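How to store medicine boxes and small cables from one drawer?
Home & Household – Storage and Tidying
Posted by lachance_row, 3 Aug 2019

Hello all. I am emptying the big drawer beside my bed, and everything came out together: medicine in boxes, a small bottle, cables, some little electronic parts. I put it all on a cloth on the table to sort it. Now I do not know how to put it back so it stays in order.

My first idea was to take the tablets out of the cardboard and keep only the strips, because the boxes are half air. The drawer is 50 cm wide but quite low, so the boxes cannot stand in it.
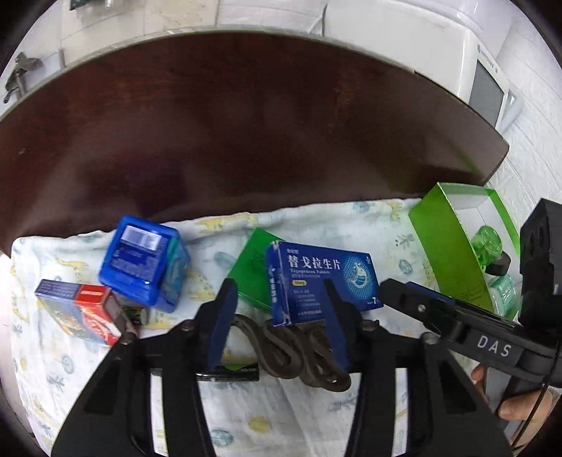 My other idea is to buy the Bernovik drawer insert with small sections, but it costs more than I want to pay for plastic. Is it safe to throw the boxes away? And can cables stay in the same drawer as medicine? I had the same problem in February and after two weeks it was a mess again.

Irkum

Please keep the boxes. The name, the strength and the expiry date are on them, and the paper with instructions is inside. If a box has foreign writing, like the blue one with Chinese text on it, I would write on it with a marker what it is for. Lay the boxes flat with the label up – then a low drawer is no problem.

For the cables I would take another place completely. A coiled cable opens itself and pulls everything with it. Use a strip of Velcro around each one and put them in a shoe box. Also, a bedside drawer is fine for medicine only if no children can reach it, and the bottle should stand upright, so maybe it needs a shelf.

Zuminetti

Don't buy the insert. I cut cereal boxes to the right height, cost zero.

bernovik_fan

I have the insert and I like it, but the sections are too narrow for wide medicine boxes. For batteries and adapters it is very good. Check the expiry dates before you put anything back, and ask your pharmacy if they take the old ones.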